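Gripper maintenance, the long version

Posted in: the paper cell, upkeep

Quick one before I have to go, except it won't be quick, I know myself. Three of you asked how I keep the folding cell running week to week, and my notes are spread over a notebook, a phone and the back of a delivery slip from Flendach. So. Dumping it all in one place.

The cell, for anyone new: one small arm on a bench, two-finger gripper, wrist camera, red paper because that's what I bought a lot of. 600 sheets in the first box. The software side is Plollia, which is my own mess of scripts and not something you can download, sorry. Stop asking. (Keep asking, maybe in December.)

What wears out, in order of how much it annoys me:

Grip pads. By miles. The dark textured ones on the inside of the fingers. Paper looks soft and it isn't, it's basically very fine sandpaper plus dust. The texture fills up with fiber, the pad goes slick, and then the flap slides out halfway through a lift and you get a fold that wanders. First set I ran until they were shiny. Dumb. Got 146 good folds out of the last stretch before the drift started, and I only know that because the script logs it.

So now I clean pads at the start of every session. Dry toothbrush, across the texture and then the other way. Then a lint-free cloth with a little isopropyl, let it dry completely. Do not skip the drying. Red paper bleeds if the pad is even slightly damp and then you have pink pads and fingerprints on everything you touch till dinner.

Tape trick: press a bit of masking tape on the pad, peel it, look at it. If it comes away with red fuzz, brush again. If it's clean, go.

Fingers next. Mine are yellow, soft-ish, with the lattice pockets molded in. The pockets collect dust like you wouldn't beleive. Doesn't affect grip as far as I can tell but it drops onto the sheet at the worst moment and then there's a speck under the crease. Canned air, short bursts, aim away from the camera. I did aim at the camera once. Spent the evening cleaning a lens.

Check the finger screws while you're there. Snug, then a tiny bit more. One of mine backed out over maybe a week of running and the left finger sat a hair lower than the right. Everything still worked, sort of, the folds just all leaned the same direction and I blamed the paper. Then I blamed the table. Then my scripts, two nights of that. It was a screw.

Tip height. This is the bit I get the most mail about. Both pads need to come down to the same level on either side of the crease, or one side drags and the other floats. I set it with the arm parked over the bench, sheet of paper under the tips, jog down slowly till I feel the paper just resist when I tug it. Do the left. Do the right. If they disagree, it's the finger mounting, go back to the screws. Don't fix it in software. I fixed it in software for a month and every time I changed a finger the correction was wrong again and I'd forgotten where I put it.
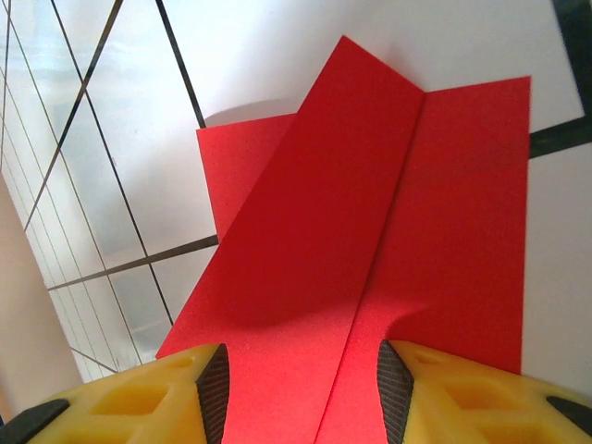 Closing force, then. Mine was way too high to start with because I came from picking up blocks, and blocks don't care. Paper cares. Too much and the pads leave marks, little crosshatch prints that you see when the light is low. Too little and the flap slips. I step it down until it drops a sheet, then go back up two notches. Write the number ON THE BENCH in marker. I have lost this number four times. The marker one is still there.

Redo it when the paper changes. Second box was from a different supplier (Jisau, same red, supposedly same weight) and it's a touch smoother. Had to go up a notch. Third box haven't opened yet.

Camera stuff. Lens wipe each session, same cloth rule as above but a seperate cloth, I mean it. Then check the mount hasn't crept. My check is stupid simple: close the gripper, grab a still, and compare it with one I saved when everything was good. The fingers should land in the same place in both. If they've moved, the mount has moved, or the fingers have, and either way nothing downstream is going to line up.

Light is the one I can't really fix. There's daylight in the afternoon and the lifted flap throws a shadow across the sheet, and the crease finder used to grab the shadow edge and call it a fold. Very confident about it too. I've got a blind now, half down. Also lowered the exposure and locked it, auto exposure was hunting whenever the gripper came into view. Better. Not solved. Around 4 pm I mostly just quit and sweep up.

Cable at the wrist: look at it. That's the whole step. Rotate the last joint both ways by hand with power off and watch for a spot where it pulls tight. I had a loop of it rubbing on the housing for who knows how long. Added slack, one velcro strap, done. No zip ties, I always overtighten them.

Bench surface. White, wiped with a barely damp cloth and dried. If it's too clean the sheet skates, if it's dusty the sheet skates. There's a middle. I use two small bits of removable putty under the far corners when it's dry in here and the static's bad, and swap them when they get hairy.

Then a test run. 5 sheets, same fold, one diagonal, stack them up and look at the edges from the side. If the stack looks like a stack, start the real run. If it fans out, something above is wrong and it's probably the pads. It's always the pads. Well. Once a screw.

Spares I keep in the drawer: one full set of fingers, four pads, double-sided adhesive for the pads (the thin kind, the foam kind squishes and your tip height goes to hell), M3 screws, toothbrush, the good hex key that nobody else in the house may use for furniture.

Pad swap, since I said I'd write it down. Power off first. Peel from the tip end, slow, low heat from a hair dryer if it fights you. Get ALL the old adhesive off, I used a plastic scraper and then the isopropyl. New adhesive, press the pad on, then close the gripper on a scrap of cardboard and leave it overnight. I've tried giving it an hour. It shifted on me by the second sheet. After a swap redo tip height and force, both, every time, even if you're tired.

Log says 269 folds on the current set as of this morning and the tape test is still coming up clean after brushing, so the brushing is doing somehting.

Still to sort: the blind, a proper lamp, and whether the right finger is really sitting square or if I've just been staring at it too long. Going to swap left and right this weekend and see if the lean follows the finger. Will put the result in the comments if I remember.

Ok, out of time, dinner's burning.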